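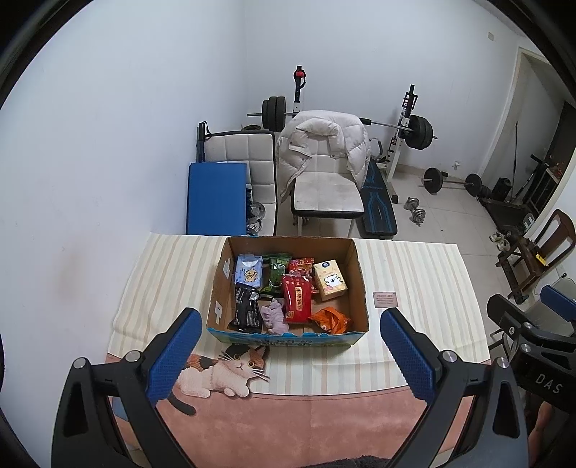
January, gone ten at night, tea going cold next to me

Well, the choir did its first proper run-through of the Ong piece tonight and my throat feels like I've swallowed a doormat. I don't know who decided altos should sit on the same low G for an entire page. I was all breath by the end of it, and Tahira kept giving me sideways looks, which meant I started laughing, which meant neither of us came in on the right beat. We got the eyebrow from the front. At my age!

But oh, when it does work. There's a bit on the second page where the tenors drop out and it's only us and the sopranos and the whole hall seems to go a shade darker. I got goosebumps all the way up to my ears. I hummed it on the bus the whole way home and a man with a pushchair moved seats.

Other choir news, because I want to remember it: the coach to Clernska is booked. Booked! We leave at an ungodly hour and sing in the old church there at 2 in the afternoon, then everybody's free until supper. Tahira Shaikh and I are sharing a room, and she has already warned me that she talks in her sleep (in complete sentences, apparently, mostly about parking). I've warned her that I get up to wee. So we know where we stand.

I still haven't got shoes. Black, flat, no shiny bits, says the letter. I tried two pairs on at Ivero in my lunch hour and the first ones pinched and the second ones squeaked, and I mean really squeaked, like treading on a duck. Imagine that walking up a stone aisle. The girl said they'd wear in. I said I haven't got time for them to wear in, my love, and put my old trainers back on. I'll try Bemura at the weekend, though their sizes come up mean and I always leave there feeling as though I've got flippers.

Then there's the money. The choir needs 3,000 pounds for the coach and the rooms and we're getting there, slowly, with cake and raffles and that dreadful quiz. I was on the team that came last. I knew one answer all night and it was about Gloria Gaynor. I don't mind coming last, but I do mind coming last behind the basses, who had clearly been in the pub since teatime and spelt Vienna with a W. 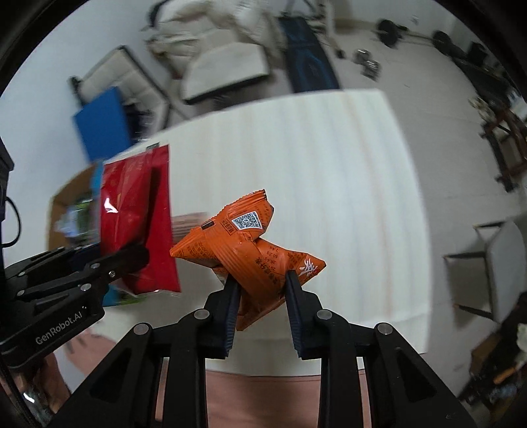

I do need to be stricter with myself about practising. My plan was to do scales every morning before work, and I managed it on the first morning, and then it rained and I felt sorry for myself. Tomorrow, then. I've stuck the music up inside the kitchen cupboard so I see it when I reach for the mugs. The words are the trouble more than the notes. It's all in Latin and I keep putting the wrong ending on things, and in the fast part I just go "ah" with a lot of feeling and hope for the best. Tahira says she mouths "rhubarb" like they do in crowd scenes. I don't believe her, she's note perfect, the swine.

Rang Mum when I got in. She wanted to know what I'll be wearing and whether there'll be a collection. She sang in her chapel choir for years and she's full of advice: honey but no lemon, don't clear your throat, stand with your knees soft. I said soft how, and she said, "Like you're waiting for a bus but you're not cross about it." I tried it while I was still on the phone and it does help, although I then had to explain why I'd gone quiet. She's going to see if my aunt will drive her down for the home concert in spring. I hope so. I'd be nervous as anything with her in the front row, lips moving along, but I'd love her to hear that second page.

Work was work. The heating's been off on our side of the office and I typed all day in fingerless gloves like somebody out of Dickens. I had soup for lunch and soup for tea, different soups. Must ring the dentist. Must find out what's happened to my library card as well, it was definitely in the blue bag and now it definitely isn't.

I've got that tune going round again. It starts up the second I stop thinking about anything else, always the alto line, never the nice one on top. I shall probably be humming it at the dentist. Right, it's far too late and I've got scales in the morning. Hot water bottle, one more go at the Latin, then lights out.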